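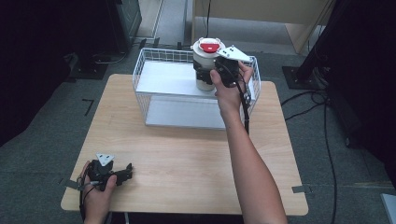
hornach_hobbyist wrote:
OK so I want to talk start and end rules for hand-held gripper demos, since everybody seems to do it differently. Our house sheet at Nonano (01/09/2024 version, I helped write it) says every take starts with both grippers in view and the jaws open, and you don't close on anything until you've held still for a count of 3. Grabbing a container off a wire basket, like the white one with the red lid up there, the idle left hand stays parked near the table edge the whole time. I love that rule! Others on my team think it's fussy. What do you all do?

tapeline71 wrote:
We dropped the parking rule in December. People's shoulders got stiff and the idle hand looked like a statue. Let it hover, I say. Real hands wander.

hornach_hobbyist wrote:
Hmm, wander where though? Ours wandered right into the other gripper's cable, twice in one afternoon. I'd rather have stiff shoulders (and more breaks).

brinomton_bench wrote:
With tapeline on hovering, with OP on the count. What I'd add to the sheet is a bare table check. Before each batch, jaws open, nothing between them, just wood. We do one every 200 takes and look over the finger pads while we're at it. 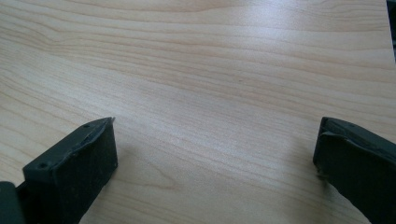 Bare table check, jaws open. Note the specks on the pads.

tapeline71 wrote:
Every 200 is way too many for me. I wipe pads every time I change objects, takes a few seconds. And what's your rule for a worn tip? That left one looks a little chipped at the point.

brinomton_bench wrote:
Written rule is swap at 700 takes or when a pad lifts, whichever comes first. A tiny nick like that I'd log and keep going.

tapeline71 wrote:
See, I'd swap it. Radulović sheet (the old one, still floating around) says any visible wear at the tip means new fingers, end of discussion.

hornach_hobbyist wrote:
That sheet also wants gloves for everything lol. But I'm stealing the bare table check, going in our next draft tonight. Still keeping the parked hand!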